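Flalgate packing room - progress note, April

To: Inmaculada Rivas, Wandon fund
From: Divya Nair

Inmaculada, short one, sorry, I have the Cokitz delivery at 3:30 and wanted this with you before then.

Where we are

233 boxes packed and signed off. Target is still 400 by the end of the grant. Behind the plan I gave you but catching up, the slow part was the lids (see below).

15 boxes came back from checking with something missing, mostly the small parts bag. All 15 redone. Rhiannon Llewellyn does the checking now and has a sheet taped inside the cupboard door, one line per box. Please ask for it if you want it, it's handwritten.

Room

Moved out of the corridor end and into the front room. The long white curved table is much better than what we had. People can sit along the near side and reach, and the divider panel at the back stops stuff going down behind. Cable holes in the top are handy, though not everyone uses them and cables still end up all over the right hand side. Chargers especially. Have asked for a cable tray, quote from Chiang is in, will forward.

Food and drink on the table: we said no in March, it crept back. Snack wrappers, water bottles. Pui-shan Tsang wants a side shelf for drinks and bags and I think she's right, a rule on its own isnt doing it. Cheap, would come out of the furniture line.

Phones same problem. Nowhere to put them so they go on the table.

Lids

First batch of boxes had lids that wouldn't stay up on their own, so one hand was always holding the lid. Swapped with Cokitz in exchange for the unused labels, no cost to the grant. We pack lid open, standing up at the back, small things go in last so they can be found first. The inside is dark so the little items are hard to spot, Fung-ping Yu is trying a pale liner in the next lot. Will report on that next time.

Money

Furniture line: underspent, the shelf and tray would use most of it.
Packing materials: on budget.
Travel: 2 trips claimed, receipts went in with the last note. Shout if they didn't arive.

Still open

- liner, yes or no
- who opens up on Saturday now that Rhiannon has swapped her day
- storage for finished boxes, currently stacked by the door and getting tall
- Wandon logo on the lid sticker, need the right file from your end please, the one I have prints fuzzy

What I need from you

OK for the shelf and the cable tray, an email is fine. And the logo file. If the shelf is a no then tell me soon and we'll clear the window ledge and use that.

Next note will have the new box total and the liner result. Pui-shan is covering for me the first week of May so copy her in on replies.

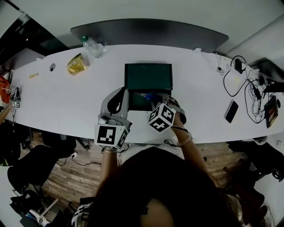 Also the stool order, forgot to put it under money. Not placed yet, waiting on the price from Chiang, will come with the tray quote.

Divya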